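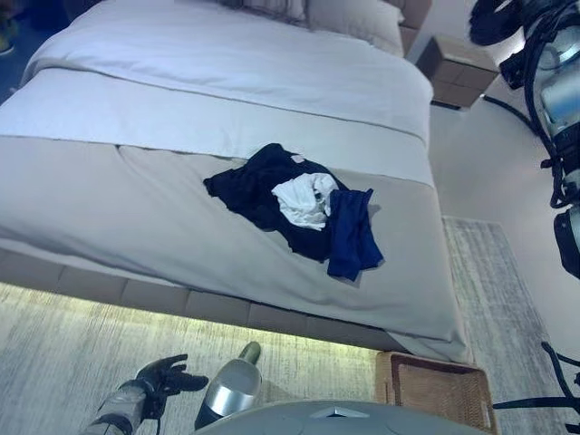
What does a student team need before it can try to get a robot to do the laundry?

A robot it can borrow time on, a room that stays the same from week to week, and far more clothes than anyone expects. Benjamín Quezada, who leads the Derese student robotics club, would add a shared notebook to that. His members spent most of their first term arguing over what had been tried already.

The club's project for the year is called Jestine. The goal is easy to state: clothes are left on a bed, and the robot picks them up one at a time and puts them in a basket. Quezada picked it over a maze course and a block-stacking task that earlier members had done.

"Blocks are solved, for our purposes," he said. "A student can get blocks working in a weekend, and then they think they understand grasping. Then you hand them a shirt."

I talked with him twice for this piece, once by phone and once in the club's workroom in October 2020, while two members were going through arm logs on a laptop behind us. He is a quiet speaker and tends to answer a question by pulling up a file.

The club has 7 active members. Four work on Jestine and the others keep up an older wheeled platform they call Filtitz, which they use to teach new people. Everyone starts on Filtitz. Quezada said he used to let students pick their own starting point and stopped when three of them quit in the same month.

"They went straight to the arms and got stuck on calibration," he said. "If you have never debugged anything that moves, calibration is a miserable place to begin."

Jestine began in April with a written plan, a list of garments and almost no code. The members wrote down what should count as a successful pick before they tried one. Quezada read me the rule off his screen: one garment, off the bed, held for five seconds, with nothing else coming along with it. The last part has caused the most trouble.

"Two items come up together all the time," he said. "Say you have a white thing on top of a dark thing. The camera has no problem telling them apart. The fingers close, and they take a fold of each. From the students' side it looks like the vision failed, so they go and work on the vision for two weeks. The vision was fine."

They now log the reason for every failed pick under one of five headings. By the time we spoke the log had 584 attempts in it. Of those, 300 came from piles with more than two garments, which the club treats as the hard set. He would not give me a success rate, saying that the early attempts were done with different settings and that adding them all together would not mean much.

Color came up several times. The first piles were made of whatever the students brought from home, and most of it was black. Quezada asked for more variety, and the list now calls for at least one light garment and one strong color in each pile. Dark clothes are still the weak point. Creases are hard to pick out on navy or black fabric, and the software the students wrote looks for creases when it decides where to grab.

I asked why they work on a bed when a table would be simpler.

"A table is hard and flat, so you can press down on it and the cloth bunches up for you," he said. "A mattress gives. You press and everything sinks, including the blanket. We had the gripper pick up the blanket more times than I want to say. But people put clothes on beds. If it only works on a table, I don't know who it is for."

The blanket problem led to the one change he seemed proud of. A second-year member suggested having the arm lift a small amount, stop, and check how much of the view had moved. If the whole surface shifts, the robot lets go and tries again higher up. It took her an afternoon to write and most of a month to tune. The lift is now set at 40 millimeters.

Some of the work has nothing to do with code. Somebody has to reset the pile after every attempt, and the students take turns at it. One person resets, one watches the arms with a hand near the stop button, and one writes. They swap every half hour. Quezada said the swapping was his rule and that it was unpopular at first, mainly with the people who wanted to stay at the keyboard.

"The person who resets the clothes learns the most," he said. "They see how the shirt was lying. The person on the laptop sees a number."

The club plans to enter Jestine in the Drornow student challenge, where teams get one fixed time slot and a pile they have not seen before. The students have started practicing for that by having a member from the Filtitz group make the pile while the Jestine team waits in the hall. So far they do worse on those piles than on their own. Quezada expected it.

Folding is not part of the plan. Parents ask about it at every open house, he said, and he tells them to ask again after a few more classes have come through. Before Drornow the team wants to get through socks, which have been on the garment list since the first version and still have no attempts next to them in the log.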